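Care and Descaling of Filter Coffee Makers

Household Guidance from Zillside Consumer Services
Prepared by Manuela Pagano
Revised July 6, 2019

A drip coffee maker is one of the most heavily used appliances in the home and one of the least often cleaned. Mineral scale gathers in the heating tube, coffee oils coat the basket and the carafe, and the water reservoir is easily overlooked. The following guidance applies to most household filter machines. Where the manufacturer's manual differs, the manual should be followed.

Daily care

The used filter and grounds should be removed once the machine has cooled. The filter basket and carafe should be washed in warm water with a small amount of dish soap, rinsed well, and left to dry with the lid open. Any water remaining in the reservoir should be poured out at the end of the day. The lid should stay raised overnight.

The warming plate must be switched off and cool before it is wiped. A damp cloth is sufficient in most cases. Burned-on drips may be loosened with a paste of baking soda and water, left in place for several minutes and then wiped away. Steel wool and scouring powder will scratch the coating and should not be used.

When to descale

Households with soft water may descale every three months. Those with hard water should do so monthly. Residents of the Jargate and Cala districts, where the supply is drawn from limestone wells, are advised to follow the monthly schedule.

Certain signs call for earlier treatment. The machine takes noticeably longer to brew, steam escapes in bursts, or the finished pot holds less coffee than the water that was poured in. A full pot that once brewed in 9 minutes and now requires 11 is due for descaling, whatever the calendar says.

Descaling with white vinegar

Fill the reservoir with equal parts white vinegar and cold water. Place an empty paper filter in the basket to catch loose scale. Start a brew cycle, switch the machine off when half the liquid has passed through, and let it stand for 30 minutes. Then complete the cycle.

Discard the contents of the carafe and run two full cycles of clean water. A third is recommended if any odor remains. Coffee should not be brewed until the rinse water runs clear and has no smell of vinegar.

Vinegar is not suitable for every machine. Some manufacturers exclude it from the warranty terms, particularly for models with aluminum parts. In such cases a citric acid descaler may be used if the manual permits it – the dose printed on the package should not be exceeded. Vinegar and bleach must never be combined.
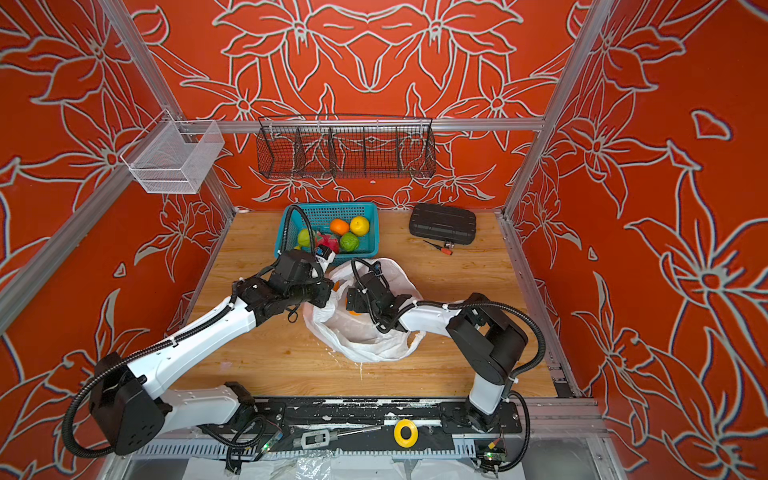

Teal plastic basket and white plastic bag on a light wooden tabletop.

Carafes and lids

Glass carafes with brown staining may be filled with warm water and one tablespoon of baking soda, left for an hour, and cleaned with a soft bottle brush. A carafe that shows any chip or crack should be taken out of service at once.

Insulated carafes require different treatment. They should not be immersed or placed in a dishwasher unless the maker states otherwise, as water can enter the space between the walls. The lid should be taken apart as far as its design allows. Coffee oils collect under the seal and turn rancid, and a stale taste is often traced to this part alone.

Permanent filters

Mesh filters should be rinsed from the outside in, so that fine grounds are pushed out of the mesh. A monthly soak in hot water and dish soap will restore the flow. If the basket overflows with a normal measure of coffee, the mesh is likely clogged or the grind too fine.

Storage

A machine that will be out of use for more than two weeks should be descaled, rinsed, and dried before it is put away. The cord should be coiled loosely and kept clear of the warming plate. Run one cycle of plain water before the machine returns to service.

Related leaflets: Kettles and Hot Water Dispensers; Care of the Guerra Hand Grinder; Water Hardness by District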